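家庭内日用品の詰め替え・使い切り記録データセット(Tromwood 記録) README
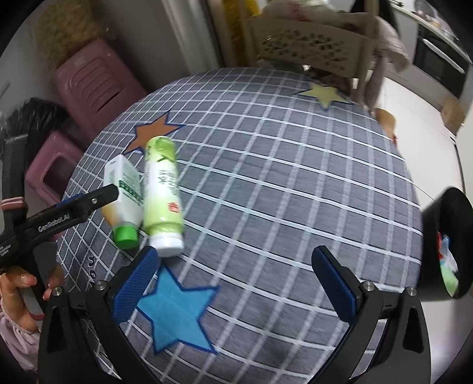
Tromwood 生活資料部 日用品記録班

最終更新:2023年6月6日
文責:Behrouz Tabrizi

はじめに

詰め替え用のほうが得だ、という話をどこまで信じてよいのか。このデータはその疑問から集め始めたもので、答えが出たとは思っていない。世帯ごとの購入日、開封日、使い切り日、支払額を並べた表であり、そこから「年間いくら節約できる」といった数字を引き出すのはかなり無理がある。それでも引き出したい人がいるだろうから、どこが弱いかを先に書いておく。

収録内容

参加世帯:28
記録行数:392(1行が1本、または詰め替え1袋)
うち使い切り日まで記入のある行:231
形式:CSV、文字コードは UTF-8、区切りはカンマ
対象品目:食器用洗剤、手洗い用洗剤、シャンプー、台所用の液体調味料、チューブ入りの調味料

調味料が入っているのは、当初の計画が「液体と半固体の容器入り商品」という大ざっぱな括りだったためだ。洗剤と同じ表に置くべきかどうかは班の中でも意見が割れた。私は分けるべきだと思っている。品目列で絞れば分離できるので、分析の際はそうしてほしい。合算した平均値には意味がない。

列の説明

household_id:世帯番号。連番だが、辞退した世帯の番号は欠番のまま残してある。
item_class:品目区分。記入者の自己申告。洗顔料を「手洗い」に入れた世帯が複数ある。
pack_type:本体、詰め替え、不明のいずれか。
price_yen:支払額。税込のつもりで集めたが、税抜で書いた世帯が混じっている疑いがある。
volume_ml:表示容量。グラム表示の商品は換算せず空欄とし、次の列に入れた。
weight_g:表示重量。
opened_on:開封日。
finished_on:使い切り日。空欄は「まだ使用中」と「記入を忘れた」の両方を含み、区別できない。
memo:自由記述。表記の揺れは直していない。

「使い切り」とは何か

一番困ったのがこの定義である。記入要領には「中身が出なくなった日」と書いた。ところが実際に返ってきた記録を読むと、水を足して振って使った日を書く世帯、次の袋を買った日を書く世帯、容器を捨てた日を書く世帯がある。チューブ入りの調味料にいたっては、はさみで切って中をかき出した日を書いた世帯もあった。どれも間違いとは言い切れない。要領の書き方が悪かった。

さらに、詰め替えの場合は前の中身が残っているうちに継ぎ足す人が多い。このとき前の1本がいつ終わったのかは、原理的に決められない。継ぎ足しの有無を聞く欄を設けなかったのは設計上の失敗で、memo 列に「足した」「継いだ」などと書いてくれた行からしか拾えない。

衛生面から継ぎ足しは避けるべきだという意見も寄せられたが、このデータにそれを判断する材料は一切ない。容器や商品の注意書きに従ってほしい。

収集の方法

参加者は Zisum の掲示欄で募集した。つまり、その掲示を読み、家計の記録に関心があり、しかも続けられると思った人たちである。一般の世帯を代表しているとはとても言えない。几帳面な人の使い方は、そうでない人の使い方とおそらく違う。

記録は紙の表か表計算ファイルのどちらかで提出してもらい、班で入力した。入力の二重確認は紙の分だけ行った。表計算ファイルの分は列の並びを揃えて結合しただけなので、日付の年の打ち間違いなどは残っていると考えたほうがよい。

二月分の提出率は目に見えて落ちた。理由は聞いていない。寒い時期は使用量が変わるのではという仮説を立てた人がいたが、提出が減った月の数字で季節差を語るのはやめたほうがいい。

価格について

詰め替えのほうが安い、という印象は価格列を眺めるだけでも得られる。ただし、本体を買うのは初回か特売のときに偏っており、詰め替えは大容量のものに偏っている。容量あたりで割れば公平になるように見えるが、大容量の袋を買った世帯ほど一度に多く使っている可能性もある。その検証には使用回数の記録が必要で、ここにはない。

比較サイトの Justby に掲載された単価と突き合わせてはどうかという提案もあった。試しに少数の行でやってみたところ、同じ名前の商品でも容量違いが多く、対応づけが人の判断に頼りきりになったので中止した。途中の対応表は公開していない。問い合わせをいただいても出せない。

既知の問題

・使い切り日が開封日より前になっている行がある。どちらが誤りか確認できなかったものは元のまま残した。
・世帯340番は存在しない。初期の配布版で、volume_ml の値が household_id の列にずれ込んだ行があったために現れた番号で、現在の版では直してある。古い版を使った集計表を見かけたら疑ってほしい。
・item_class の「調味料」に、ドレッシングを含めた世帯と含めなかった世帯がある。
・集合住宅か戸建てか、同居人数は何人か、といった世帯属性は集めていない。したがって一人あたりの消費量は計算できない。
・価格が0の行は、もらい物と景品と未記入が混ざっている。

向いている使い方

日付の欠損が多い小さな表を扱う練習には悪くないと思う。記入要領の曖昧さがどんな形で数字に出るかを授業で見せたい、という相談も受けたことがあり、それには喜んで応じた。

向いていない使い方

商品の優劣の判定、節約額の宣伝、環境負荷の見積もり。とくに最後のものは、容器の重さも素材も記録していないのに引用されかけたことがある。ごみの量が減るかどうかについて、この表は何も言っていない。減らないとも言っていない。

版の履歴

第1版:調味料を含まない試作版。配布終了。
第2版:全品目を結合。列ずれあり。使用しないこと。
第3版:列ずれを修正し、欠番の扱いを統一。
第4版(現行):memo 列から個人名と店名を削除。入力作業には Bạch の表計算雛形を使ったが、この雛形がなくてもファイルは読める。

利用条件

出所として「Tromwood 生活資料部 日用品記録班」と版番号を書いてもらえれば、営利・非営利を問わず利用できる。加工したものを再配布する場合は、どの行を除いたかを明記すること。「異常値を除去した」だけでは足りない。何を異常とみなしたのかがいちばん知りたい部分である。

誤りの報告

該当する行の household_id と opened_on を添えて、記録班あてに送ってほしい。提出原本が残っている世帯については照合する。紙の原本を返却済みの世帯は照合できないため、報告内容を memo 列に追記する形になる。返信には時間がかかる。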